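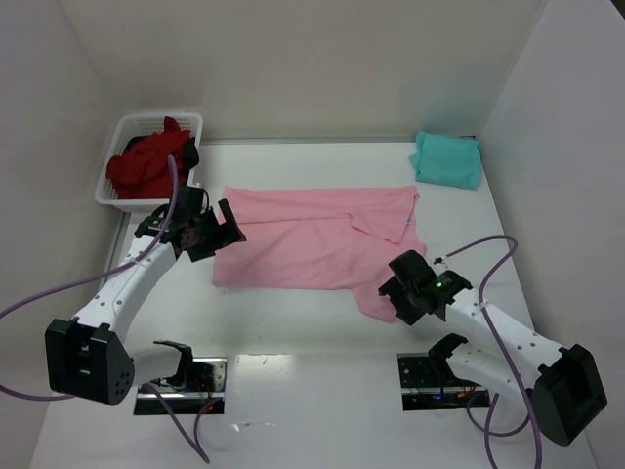

Ticket 1262
Subject: Folded T-shirts come out crooked and do not fit the shelf
Opened by: Joana Figueiredo, Younis store
Assigned to: Graça Esteves, Bandton garment care
Priority: normal
Status: closed

Joana Figueiredo, 9:10

Good morning. I am writing about the T-shirts we receive folded from your side. Since May the pile on our shelf leans to the left and after some hours it falls down. I opened several shirts to understand the problem. In most of them one shoulder is folded more deeply than the other, so the crease goes diagonally across the chest and one side becomes thicker. The darker heavy shirts are acceptable. The light ones, the pink especially, are the worst.

We have 200 pieces coming for the summer table and I would like to solve this before they arrive. Please tell me what information you need.

Graça Esteves, 9:45

Hello Joana, thank you for the clear explanation. Please answer these points when you can:

Is the thick side always the same side when you look at the shirt from the front?
Does the sleeve stay inside the fold, or does it come out at the bottom?
Are the shirts folded directly from the basket, or do they rest flat first?
Which folding guide do you have in the store, the Eltard card or the older paper one?

Joana Figueiredo, 10:30

Thank you for the fast answer.

The thick side changes. On the pink ones it is mostly the right side, near the top. I cannot say the same for the others.

The sleeve comes out on many of them. It hangs lower than the hem and somebody has to push it back with the fingers. This makes new wrinkles.

For the third question, I folded three pink shirts myself to compare. I took them from the basket and folded them immediately, and I got the same diagonal crease. So I think that the mistake is easy to make and it does not depend on the person.

We have the older paper guide. I did not know that a card exists.

Graça Esteves, 11:20

This helps a lot. I tried with our own pink sample on the white table and I could repeat the problem at the first attempt.

What I found until now:

1. The light jersey does not lie straight when it comes from a full basket. The body twists a little, and the side seam moves toward the front. If the first fold is made at this moment, the edge is parallel to the seam but not parallel to the center of the shirt.

2. The older paper guide says "fold the side to the middle", and it does not say where to hold. If you take only the shoulder, the bottom stays behind and the fold becomes a triangle. You must hold the shoulder and the hem at the same time.

3. The sleeve is not mentioned in the paper at all. It should be turned back before the second side is folded.

I will send you the Eltard card by email this afternoon. Please throw away the old paper, because the measures in it are for the long-sleeve model.

Joana Figueiredo, 14:05

I received the card and printed it. I have one doubt. In step 2 it says to smooth the shirt "from the neck down", but my colleague was taught to smooth from the middle to the sides. Is there a difference for the result?

Graça Esteves, 14:25

Yes, for this fabric there is. If you push to the sides the jersey becomes wider and it returns after folding, so the edge makes a wave. Please smooth from the neck down, with flat hands and not much force. After this, wait a moment and look if the two side seams are really on the sides. If one of them is visible on the front, lift the shirt by the shoulders and lay it down again. Do not pull it by the hem.

Small wrinkles on the surface are not a problem. A crease that crosses the chest is a problem, and then it is better to open the shirt completely and begin again. I know this feels slow.

Joana Figueiredo, 16:40

We tried the new way with the light shirts on the shelf. The pile stands straight now. Two shirts still had the sleeve outside — my mistake, I forgot to turn it back before the second side. I repeated them and they are good.

The turquoise ones I left as they were. The corners are soft, but the shape is square and they fit on the shelf.

One more question, not urgent: can we use the same card for the Brinov model with the wide neck?

Graça Esteves, 17:05

I am glad to read this. For Brinov please wait, the neck is wider and the card shows the first fold too close to it. I will open a separate ticket and put your name in copy.

For the delivery of 200 pieces I added a note to the folding instructions with the three points above, so the shirts should arrive already in the correct shape. If you see the diagonal crease again, reply here and the ticket will open automatically.

Resolution: old paper guide replaced with the Eltard card. Hold shoulder and hem together, turn back the sleeve, smooth from the neck down.

Ticket closed by Graça Esteves, 17:10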